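**Hand-held gripper work group, meeting notes, September**

Place: Vellurport, upstairs room. Start 2:30 p.m.
Present: collection lead, two operators, data reviewer, hardware tech. Okeke joined by phone for item 3.

**1. Notes from last meeting**
Accepted with one correction: the block task belongs to the Grindider set, not Eltutton.

**2. Collection status**
526 demonstrations recorded by hand for the block pick-and-place task. The reviewer rejected 70. Main cause was loss of tracking when the operator turned the tool quickly toward a blank wall. Second cause was fingers closing before the block was between them. Rejected takes stay on the server, marked, and are not used for training.

The lead asked if slow takes should also go. Reviewer said no, provided the motion doesn't stop. Pauses at the start and end will be trimmed.

**3. Remote control compared with hand-held**
Okeke reported that the remote-control station gives cleaner joint data but takes longer per take, and operators tire sooner. Okeke will supply 30 remote takes of the same task so the two sets can be trained separately and compared. Same blocks, same start positions.

Discussion on whether to mix the sets. Deferred until both have been run alone.

**4. Tool view and marker**
Reviewer wants the marker and the notch in view at the start of every take. Takes that begin with the marker covered by a sleeve or hand will be returned to the operator. Hardware tech to check marker mounts for play and replace any that move.
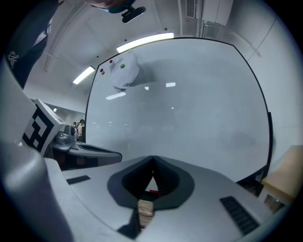

*Fig. 1. View from the hand-held tool: square marker at left, block visible through the notch, whiteboard behind.*

Glare from ceiling lights on the whiteboard was raised. No change to the lighting for now; reviewer will log any takes where tracking drops while the tool faces the board.

**5. Actions**
- Okeke: 30 remote takes.
- Hardware tech: marker mounts; 3 spare sets of fingers.
- Reviewer: written reject rules, one page.
- Operators: repeat the fast-turn takes at lower speed.

**6. Other business**
Eltutton drawer task not started. Back on the agenda next time.

Closed 3:40 p.m.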